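Two Months with the Onden Cereal Bowl, and Why I Threw Out My Old Set

I have eaten breakfast out of a bowl nearly every day of my adult life and never gave the bowl a thought until my last big ceramic one cracked down the side. My sister-in-law Şengül told me to stop buying whatever was stacked by the supermarket checkout and spend a little on something good. So I did, and I'm so happy with it that I'm writing a whole review of a bowl!
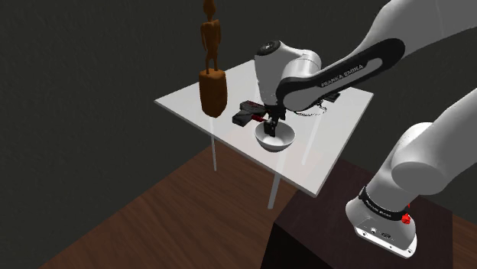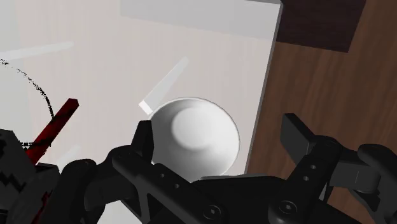

White bowls are forgiving like that. They go with any table and any food, and you can add to the set years later without matching a glaze.

The one I bought is the Onden, the medium size in plain white stoneware. It cost $20, which made me wince a bit (my old ones were four for that). I got a single bowl first to see if I liked it and went back for five more the following weekend.

What won me over is the shape. The sides come up steeply enough that the milk stays where it should when you walk to the couch, but there's still room to get a spoon in flat against the bottom. My old bowls were so wide that the last few spoonfuls of soup were a chase. With the Onden you just tip it slightly and scoop. I've had oatmeal, ramen, chili, ice cream and a frankly enormous salad out of it, and only the salad felt cramped.

It holds 626 milliliters to the brim, according to the sticker. In my kitchen that means a proper helping of soup with space left for croutons. If you like a giant noodle bowl you'll want the next size up, and my neighbor Kibet, who eats like he's training for something, went straight for that one and says he has no regrets.

Heat is the other nice surprise. Two minutes in the microwave and I can still pick it up by the rim without a towel. The foot gets warm, so I do put it on a mat, but I'm not doing that hot potato dance across the kitchen anymore. I also tried the Pernico bowl that a lot of people recommend, borrowed from a friend at work, and that one came out hotter than the soup. Lovely color though, a sort of dusty blue, and I was sorry to give it back.

Washing up is easy. Dried oatmeal comes off after a short soak, and the glaze still has its shine after going through the dishwasher most nights. I have noticed a few gray marks inside from metal spoons. They rubbed out with baking soda and a damp cloth, but if you're fussy about that sort of thing you should know it happens.

Complaints? The stacking could be better. Six of them make a pretty tall tower, and they clink and wobble if you slide the whole lot out of the cupboard at once (I keep two stacks of three now). The unglazed ring on the bottom is also a little rough, and I went over mine with fine sandpaper before letting them loose on the good table. That took a minute per bowl and I'd do it again. Oh, and the shipping box from Tramau was mostly paper stuffing, but everything arrived in one piece.

I'd buy them again tomorrow. The small size is on my list for June, when we have the family over and everybody wants berries and cream at the same time.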